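**Ruawai after-school robotics club: where we've got to, 9 January 2026**

Hello all at Vunia! We're back after the break, and I promised you news of the sandwich project (the kids call it Inditz, don't ask me to explain the name).
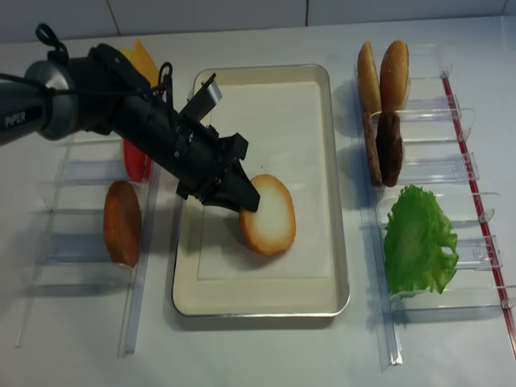
The money first. You gave us 3,000 in August and we've spent 2,057 of it, mostly on the arm, which we got second-hand, plus the clear holders and a box of spare cables. The rest is put by for the spring term and the bus to the Ginside contest.

As for the work, the group have settled on a burger as their contest entry. Picking up the patties goes pretty well now, but lettuce is a pain – it flops, it slides, and twice before Christmas it ended up on the floor! Chelsea Ellwood has taken over the grip settings and keeps a very thorough notebook of every try. Stacking is the next big job, and we haven't managed a full burger in one go yet.

We have 20 on the register, which is a squeeze with one arm, so I've split them into two groups on alternate weeks. Could we move a bit of the bus money over to a second set of holders? Let me know and I'll get them ordered.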